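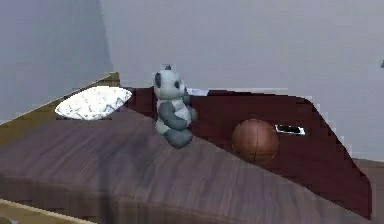
Yeoman Royal Watchers' Circle
Minutes of the spring meeting, Mar 29, 2019

Held in the upstairs room at the Rustell Library. The meeting opened with a full room and a lot of chatter, and it took two tries to get everyone seated. The chair welcomed several first-time visitors, including a couple who drove over after reading our notice in the Plimora newsletter.

Minutes of the last meeting

The February minutes were read and approved with one correction. The tiara shown at the end of the slide talk was on loan to the bride and did not belong to her family. The secretary apologized and has fixed the file copy.

Money

The balance stands at $2884 after paying for the room and the projector bulb. Dues are in from nearly everyone. A member asked if we could afford a second subscription to a British magazine, and the answer was a happy yes. Copies will go in the lending box, and please, please bring them back with the center pages still in them!

Report on the palace tours study

This was the big item of the night and it was wonderful. Two of our members have spent the winter reading up on how royal homes are opened to visitors, and they compared guidebooks from our own collection going back decades. They were especially good on how the route through the state rooms shapes what people think of the family who lives there. A visitor sees the throne room and the ballroom and goes home talking about the gift shop teapots.

There was a lively discussion afterward. One member felt that more private rooms should be opened when the family is away. Another said a home is a home, even a very large one, and that the closed doors are half the fun. We did not settle it and probably never will. The full paper will be printed in the summer bulletin, with the longer guidebook list at the back.

Scrapbook project

The scanning of the donated scrapbooks is finished – hooray! The final total is 3358 clippings, the oldest from a 1930s coronation special. Vetura, the print shop on Main, has offered us a good rate on a bound index. It was moved and seconded that we accept, and the motion passed with no one against.

Still to be done: the loose postcards, and the box marked "weddings, mixed," which has a fair amount of non-royal weddings in it. Anyone who recognizes their aunt is welcome to take her home.

Summer tea

The tea will be in the garden behind the library if the weather is kind, and in this room if not. We have space for up to 15 tables. Hats are encouraged. The baking list went around and filled quickly on the scone side, so we could use more sandwiches. The quiz will have a round on royal pets again by popular demand, and last year's winning table has been asked to write it so that they can't win it.

Name of the bulletin

Three suggestions came in for a new name and all were read aloud. The vote was close enough that the chair asked for a second show of hands, and the result was to keep the old name for now. It can come up again in the fall.

Other business

A request was made to start the talks on time so that people catching the last bus can hear the ending. Agreed.

The lending box is missing the big book on royal trains. Check your shelves.

A member shared news of an exhibit of royal tour souvenirs at the county museum and passed around the leaflet. There was strong interest in a group visit, and a sign-up sheet will be at the next meeting. Car sharing can be arranged on the same sheet.

The meeting closed with tea and the last of the lemon cake. Next talk: royal christening gowns and how they are cared for.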